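## 3. Setting Up Your Elora Countertop Water Boiler

You've unpacked the boiler, found the drip tray hiding in the lid foam, and thrown away the foam with the drip tray's rubber feet still in it. Go and get the feet. We'll wait.

This section covers choosing a spot, the first fill, the first boil, and the temperature settings. Cleaning is in Section 4. The warranty is in Section 7, and it takes a dim view of people who skip Section 4.

### 3.1 Before you start

You will need:

- the boiler, with lid
- the power cord (the one in the box, please, and not the one from the old printer that happens to fit)
- the drip tray and its feet
- a jug
- a bowl or pan you don't mind filling with water that tastes of factory
- an hour when no one in the house is demanding tea

> **CAUTION:** The Elora makes boiling water. It does this on purpose. Keep it away from small children, curious cats, and the edge of anything.

### 3.2 Choosing a spot

1. Pick a level surface that can take the weight of a full boiler. Folding tables have let down better machines than ours.
2. Leave a hand's width of space behind the unit and nothing at all above it. Steam comes out of the vent in the lid, and wall cabinets swell up and sulk.
3. Check that the cord reaches the outlet without being pulled tight. Do not run it across the sink, behind the stove, or through the handle of the microwave.
4. Press the feet onto the drip tray until they click. Three will click. The fourth needs to be discussed with firmly.
5. Slide the tray under the spout.

**Note:** The heater draws 799 watts. If you're wondering why not 800, so was our printer, who called twice to check. It can share a circuit with a lamp or a radio. It should not share one with a toaster, a space heater, or your neighbor.

### 3.3 First fill

1. Make sure the boiler is unplugged.
2. Twist the lid to the left and lift it off. Put it somewhere clean.
3. Look inside. Remove the paper sleeve, the bag of drying crystals, and the card that says REMOVE BEFORE USE. We mention this card because our service desk in Turkthorpe has a drawer with a good many of them in it, gently poached.
4. Fill the tank with cold tap water using the jug. Stop at the upper line. The space over the line is there for bubbles.
5. Put the lid back and twist it to the right until the two arrows meet.
6. Wipe any drips off the outside and off the socket cover.

> **CAUTION:** Never carry the boiler to the faucet to fill it. It is awkward empty and much worse full, and the electrical parts are all in the bottom, where the sink is.

If your water is hard, use filtered water from the start. You'll know it's hard if your kettle looks like a cave. Milovan Hodžić, who wrote the first version of this manual, would have you test it with paper strips, and his original chart is still in the back for anyone who owns paper strips.

### 3.4 First boil

The first tank is for rinsing. Please don't drink it. It won't hurt you, but it will give you an unfair impression of us.

1. Plug in the cord. The panel lights up and the boiler beeps once.
2. Press **BOIL**. The light next to it turns amber.
3. Listen. You'll hear ticking, then a rumble, then something like a small truck going uphill. All of these are fine.
4. When the light turns green, put your sacrificial bowl under the spout.
5. Press **UNLOCK**, then press and hold **POUR**. Let go before the bowl is full.
6. Repeat until the tank is down to the lower line, then unplug the boiler, let it cool completely, and tip out the rest.
7. Fill it again with fresh water and carry on with your life.

**Note:** The panel locks itself a few seconds after each pour. You will find this annoying every day until the day a sleeve catches the button.

If the light stays amber and the rumbling never starts, the lid isn't closed. If you are certain the lid is closed, it still isn't closed. Take it off and start over from the arrows.

### 3.5 Picking a temperature

The Elora holds water at one of four settings. Press **TEMP** to step through them. It goes only one way, so if you miss the one you wanted you'll have to go around again, like an airport.

| Setting | Good for | Less good for |
|---|---|---|
| Low | Baby formula, honey drinks, warming a mug | Anything that has to soften |
| Medium | Green tea | Black tea, and the people who drink it |
| High | Coffee, oatmeal, instant soup | Green tea, which goes bitter |
| Full | Black tea, instant noodles, loosening jar lids | Impatient mouths |

#### Using the boiler for instant noodles

We're told this is what most owners bought it for, and we've made our peace with that.

1. Set the boiler to **Full** and wait for the green light.
2. Open the bag and put the noodles in a deep bowl. If they came in a cup, skip ahead and enjoy your head start.
3. Add the sauce and seasoning now or later. Both camps write to us. We don't take sides.
4. Set the bowl squarely on the drip tray.
5. Pour until the noodles are covered, then take the bowl away and put a plate over it.
6. Wait for the time on the package. Thick noodles want longer than they admit.

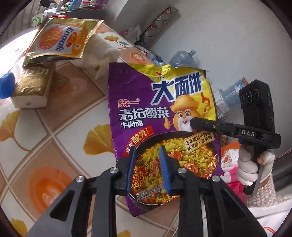 Purple and yellow bag, beef flavor with pickled greens.
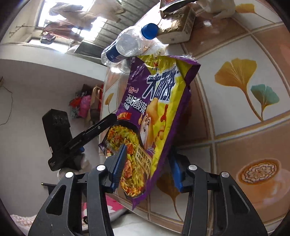
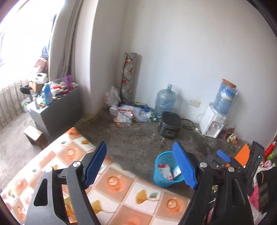
> **CAUTION:** Do not put noodles in the tank. Do not put soup, milk, eggs, or rice in the tank. The tank is for water. Mirsad Jurić in our repair shop has asked for this sentence to be printed larger, and we've compromised by printing it twice. The tank is for water.

Full-strength boiling uses more power than the lower settings, so if the only noodles in the house are gone, step back down to High for the rest of the day. The boiler won't do this for you. It does what it was last told, a quality we considered removing.

### 3.6 The sleep timer

1. Hold **TEMP** and **POUR** together until you hear two beeps.
2. Press **TEMP** to choose how many hours the boiler should rest.
3. Let go and leave it alone. The panel dims to show that it has understood.

To wake it early, press any button. It will start heating right away and complain as it does so.

**Note:** The timer forgets everything in a power cut. If your lights flicker a lot, set it again at bedtime or don't bother with it.

### 3.7 Small problems during set-up

**It beeps over and over.** The tank is below the lower line. Add water. If you add it while the boiler is hot, open the lid slowly with the far side tipping up first, so the steam goes away from your face.

**The water tastes of plastic.** Run another rinse tank as in 3.4. If it still tastes after that, leave the lid off overnight with the boiler unplugged and empty.

**There's a puddle.** Check the drip tray, which is shallow and has no opinion about being full. If the puddle is coming from under the base, unplug the boiler at the wall, stop using it, and contact us.

**The display says E2.** The boiler got too hot with too little in it. Unplug it, let it cool, fill it, and try again.

**The display says E31.** We've never managed to produce this one ourselves. Write down what you were doing and send it to the repair shop, who will be delighted.

Spare lids, trays, and feet are sold separately under part name Tosh. The feet come in packs of four, and we suggest opening the pack over a bowl.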